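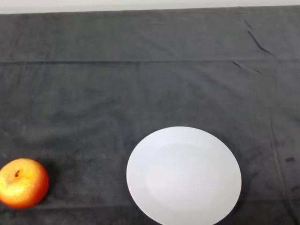 *An apple and a plate on the gray cloth at Arkcombe*

I've wanted to get into the Arkcombe lab for ages, and on Tuesday, April 4, 2023 I finally did! Donnie MacKinnon walked our little group through the place, and he started with the rules, which suited me fine (I run a much smaller setup and ours live on a sticky note).

Their house standard is called Clollesura. It covers how a table gets laid out before the arm picks anything up, and it's stricter than I expected. Plain matte cloth, dark, one color. Objects fully on the cloth. Nothing on the table that isn't named in the task, so for "put the apple on the plate" you get an apple, a plate, and that's your lot.

I asked about wrinkles, being a terrible ironer. Fold lines are allowed! Donnie says they used to press the cloth every morning and stopped in October, and now the rule only covers a ridge tall enough to tip something over. Lint gets a pass too. I liked that a lot.

Then the numbers. Every task is run 100 times, and the start position of each object has to change between runs. After 50 runs a second person reads back the log and signs it before anyone carries on. Failed picks stay in. You can't toss one out for being ugly, you just write down what went wrong (they have a list of codes, and I copied most of it into my notebook before my pen died).

The safety part was shorter but he was firm about it. Hands off the table while the arm is live, stop button within reach of whoever's seated, and nobody resets objects until the operator says "clear" out loud. We all had to practice saying it, and I felt silly for the first couple of goes.

After lunch we saw the Cervantes room, where the bigger arm lives behind a fence with the gate 760 mm from the bench. The gate cuts power when it opens. I had questions about the Roritz software they log everything with, but we ran out of time, so I'm emailing Donnie this week. Parking was free, by the way, and the side entrance is the one you want.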